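# Torklow T2 Benchtop Book Rack — Two-Tier, Flat-Store

Sold by Gridus Library & Archive Supply. Ships flat, assembled with the supplied hex key.
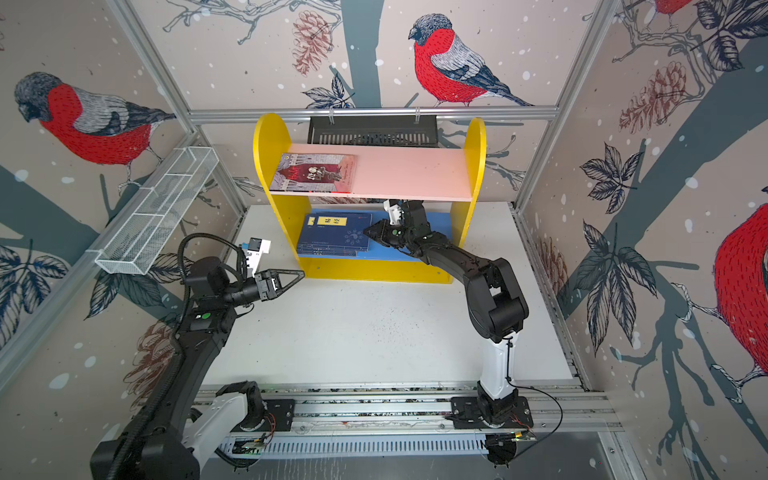
## Overview

The Torklow T2 is a two-tier open rack for storing books horizontally on a bench, counter or cabinet top. It was designed for school libraries, reading rooms and small repair benches where volumes need to lie flat between handling stages: after gluing, after recovering, or while waiting to be catalogued.

Upright storage places the weight of the text block on the joints. On a sound hardcover this is of little consequence. On a recased volume with fresh adhesive in the hinge, or on a soft-cover book with a weak spine, it causes sag and eventual separation at the head. Flat storage carries the load through the boards. The T2 provides this at bench height without taking up a full bay of shelving.

## Specifications

| Item | Value |
|---|---|
| Model | Torklow T2 |
| Width, overall | 500 mm |
| Tiers | 2 |
| Rated load, per tier | 30 kg |
| Clear height, lower tier | 187 mm |
| Panel material | Birch plywood, 12 mm |
| Finish | Water-based acrylic, low odour |
| Feet | Non-marking rubber, four supplied |
| Fasteners | M6 cam bolts, zinc plated |
| Country of assembly | Australia |

Colour is specified at the time of order from the current finish card. Side panels, upper board and lower board may be ordered in different colours at no extra charge. Touch-up paint is sold separately in 30 mL jars.

## Load and stacking

The rated load assumes an even distribution. A stack placed hard against one side panel loads the cam bolts on that side unevenly, and heavy volumes should be centred where practical.

Recommended stacking practice:

- Largest format at the bottom, smallest at the top.
- Spines alternated left and right when more than four volumes of the same title are stacked. Rounded spines are thicker than the fore-edge and a stack with all spines on one side will lean.
- Foredges kept 10 mm back from the front edge of the board.
- No stack higher than two-thirds of the clear height on the lower tier, to leave room for a hand to lift the top volume from underneath.

Volumes under repair should be interleaved with silicone release paper or unbuffered tissue. The acrylic finish is fully cured before dispatch, but leather and some coated cloths will block against any painted surface in warm storage. A sheet of blotting card under the bottom volume is sufficient.

## Assembly

Allow 20 minutes. One person can complete the work on a flat surface.

1. Lay one side panel on its outer face with the pre-drilled holes upward.
2. Insert the cam bolts finger tight. Do not use a powered driver.
3. Fit the lower board, then the upper board, with the bevelled edge to the front.
4. Lower the second side panel onto the boards and engage the cams a quarter turn each.
5. Stand the rack upright, check that it sits without rocking, then tighten all cams fully.
6. Press the rubber feet into the recesses under each side panel.

If the rack rocks after step 5, release the cams on one side by a quarter turn, press down on the upper board, and retighten. A persistent rock is usually the bench. Two 1 mm shims are included in the hardware bag.

## Placement

Keep the rack at least 50 mm off an exterior wall. Unheated masonry walls will hold a band of humid air behind the rack through winter, and the first sign is cockling along the fore-edge of the lowest volume. Against an interior partition no gap is required.

Avoid direct sun. Red and pink cover inks are generally among the first to shift, and a book left flat on the upper tier by a north-facing window will show a fade line wherever another volume has overlapped it.

## Care

Dust weekly with a dry microfibre cloth. For marks, use a cloth dampened with water and a drop of neutral detergent, then wipe dry. Do not use methylated spirits, citrus cleaners or sugar soap; all three will dull the finish. PVA spills should be lifted while wet. Once dry, they can be peeled with a bone folder, though a slight change in sheen may remain.

Check the cams each March, or whenever the rack has been moved while loaded.

## Accessories

- **Wanik divider set.** Clear acrylic, L-shaped, for separating stacks on one tier. Slides under the bottom volume and requires no fixing.
- **Release paper.** 500 sheets, A4.
- **Label rail.** Aluminium, self-adhesive, fits the front edge of either board. Takes standard 25 mm card.
- **Replacement hardware bag.** Bolts, cams, feet, shims and hex key.

The Wanik dividers reduce usable width by 3 mm each. Torklow dividers from the earlier T1 rack do not fit.

## Field notes

Reported by Yasmine Saber, book repair technician, from a district library bindery that uses the T2 for holding recased stock:

> We had 1,187 volumes through the bench over the programme and 81 of those needed a second pressing. The racks took the overflow from the presses. My only complaint is the lower tier. With thick reference books I'd want another 40 mm of clearance, and we ended up keeping those on the upper board. The cams have stayed tight on all of ours except one that was dropped.

A taller lower tier is under consideration. No release has been scheduled.

## Ordering and delivery

Orders received by noon Friday are dispatched the following week. Metropolitan delivery is by courier, signature required. Regional deliveries may be held at the nearest depot; please supply a mobile number so the depot can call.

Schools and public libraries may order on account. Quote the model number, finish codes for each panel, and the purchase order number.

## Warranty

Two years on panels and fasteners against defects in material and workmanship. The warranty does not cover overloading, water damage, or finish damage caused by solvents. Rubber feet are treated as a consumable. Claims should include a photograph of the affected joint and the batch code stamped on the underside of the lower board.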